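March 7, 2020

Went to the ferry terminal meeting after all, in the back room of the library at Hastden, and came home with wet shoes and a leaflet. The leaflet has a drawing of the new ferry berth on it, with small trees and people in shirtsleeves. I have lived beside that harbour a long time and I can count the shirtsleeve days.

The plan, as far as I could follow it, is to move the car ferry from the old steps at Hastden across to Ninddale, where the water is deeper and there is room for lorries to queue. Loureiro would run the new berth and the old one would be "released", a word they used over and over. Released to whom? I wrote it in the margin and put my hand up and was told there would be time for questions later. There was, but not much.

They say it would save 21 minutes on the crossing. I don't doubt somebody has worked it out with a stopwatch or a computer. What the sum leaves out is the road. From my door I can walk to the steps. To get to Ninddale I would have to drive round the head of the creek behind every caravan and cattle trailer in the county, so I should like to know whose 21 minutes these are.

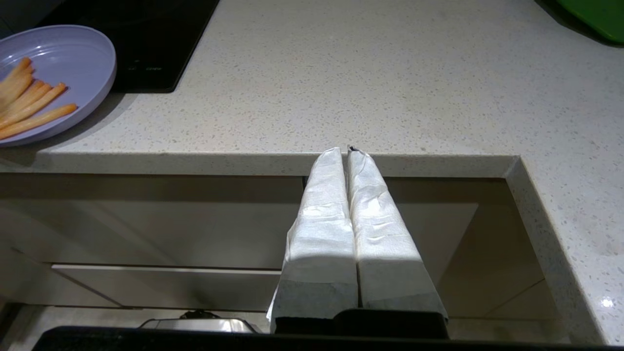
The other figure was 178, the number of lorries a day the new berth is meant to handle. I wrote that down and underlined it. We don't get anything like it now, even in the potato season, and when a man near the front asked where they would all come from the answer was "growth". He asked what sort of growth and got the same word again with more hands in it. I have heard it before. When they dredged the channel we were promised growth, and what grew was the mud bank by the lifeboat slip.

To be fair to them (I am trying), the old berth is in a bad way. The ramp sticks at low water and the boat has to stand off, sometimes for the best part of an hour, with the school bus on board. Something has to be spent on it. My quarrel is with the idea that the only choice is a whole new terminal or nothing, when I never heard a price for simply mending the ramp. I looked for one in the leaflet on the bus home and there isn't one there either.

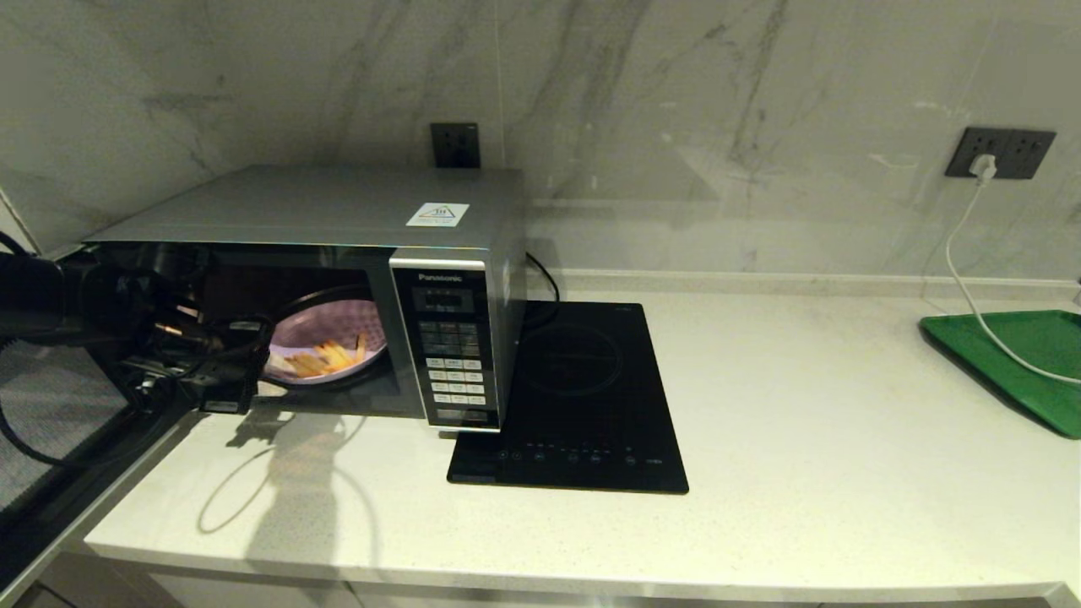
Would the old steps stay open for foot passengers? The Loureiro people would only say that a small boat is "under review" and that no money has been set aside for it.

I read that as a refusal. If they wanted it they would have drawn it, and they managed to draw the trees.

Made tea and went through my notes again. The timetable they put up had five sailings each way in winter. At present there are seven, though you would have had to know that already, as they didn't put the two side by side. The first would leave an hour later than now, which is no good to anyone with an early shift at the hospital. I suppose those people will be told to move house, or buy a car, or be grateful.

Then there is Jedgate. I remember that the last time a port was going to be made over it was Jedgate, with the same kind of leaflet, and I went to look at it in October. Nice wide tarmac, new fence, a ticket office with the blind down. One coaster alongside, unloading gravel. The café where the crews used to eat had gone and the fish merchant was working out of a van. It may pick up. I'm only writing down what was there.
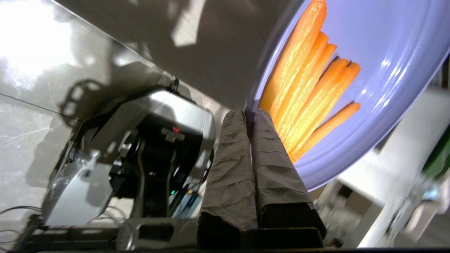

Carrot sticks on the blue plate.

I rang round a bit in the evening to see whether I was being an old misery on my own. Two didn't answer and one talked about her knee. The last call was a long one.

Américo Ramalho thinks I have it the wrong way round.

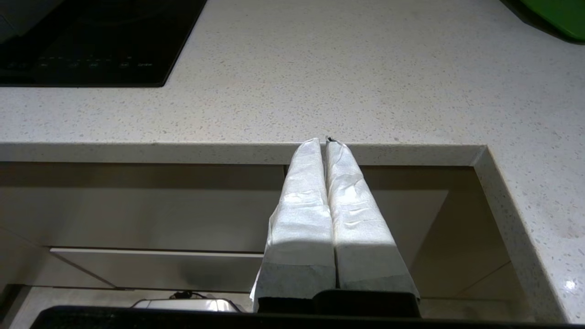 His view is that the boat is the thing to watch and the berth hardly matters, as the present ferry is due for its big survey and if it fails there will be no crossing at all, from Hastden or anywhere else. He said a new operator at least has to bring a new ship, and that I would sooner have a good boat in the wrong place than a good set of steps with nothing tied up at them.

I said I'd want to see the ship first. He laughed at that, but he couldn't tell me which ship it was, or who was paying for it, and he had read the leaflet twice. I looked again after we rang off. There is a ship in the drawing, white, side on, with no name on it.

Comments have to be in by the end of the month. I shall write one page and ask about the ramp, the winter boats and the bus. Must buy stamps, and put newspaper in those shoes.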